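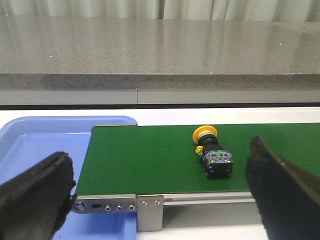 Heidrun Strebel
Stores and spares, Leldale site

Morning everyone, can you hear me at the back? Lovely. I've got 13 minutes and I talk fast, so wave at me if I lose you.

Right, stop buttons. I look after the spares at Leldale and I'm very fond of these (yes, really). You all know the yellow mushroom head, you walk past dozens of them every shift, but most of you only ever meet the front half. The bit I want to talk about is the block on the back, the one with the four screw terminals on top, because that's where nearly all my returns come from!

When I took over the shelves in January we had over 3,000 small parts and the stop buttons were all in one big tub. Heads, blocks, collars, the lot. Ming-te Hsu came down from the Wollton site to help me sort it and we spent 2 whole days on our knees with a torch and a flask of tea.

(Pause here, ask who has a tub like that. Wait for hands.)

So, what we do now. A unit goes on the shelf complete, head and collar and block together, and it gets a label tied round the collar. Please don't tie it round the little yellow tab, it slides off and I find it on the floor. If you bring one back, leave it in one piece and leave the terminal screws in. I had a carrier bag from Muladora with 66 loose screws in it and no note, and I still don't know what they belong to.

If you're the one fitting it, read the markings on the block before you pick up a screwdriver. There's a small green arrow in between the terminals on this one, and it's easy to miss once the wires are across it. Take a picture on your phone first, it's saved me no end of phone calls.

(Skip the Zaugg story if we're running late.)

Label sheets are on the table by the door, take a few. Any questions, shout now or catch me at the tea break.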